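Open day demo: arm stops before placing
Opened by Maribel Muñoz, June

Issue: during the visitor demo the arm picks up a dish, then halts with a timeout before it reaches the shelf. Seen on 3 of 4 runs this morning. Timeout is set to 60.

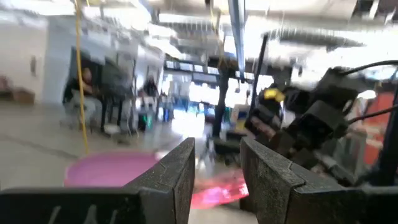
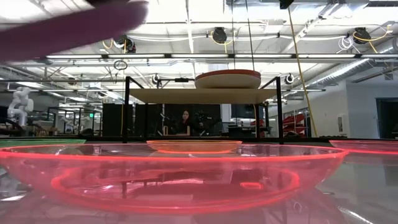

Demo area, with pink plastic ware in both views.

Update, Mandla Gumede: Raised the timeout to 1,000 and ran it again. Same halt, so I put it back to 60. The log shows the place step waiting on a shelf position that never arrives.

Update, Maribel: Shelf was moved for the Bivurham group and the saved position was not updated. I taught it again and ran the full routine 4 times with no halt.

Flora Baxter has the 2:00 group. Please don't move the shelf before then. Leaving this open until the last visitors are through.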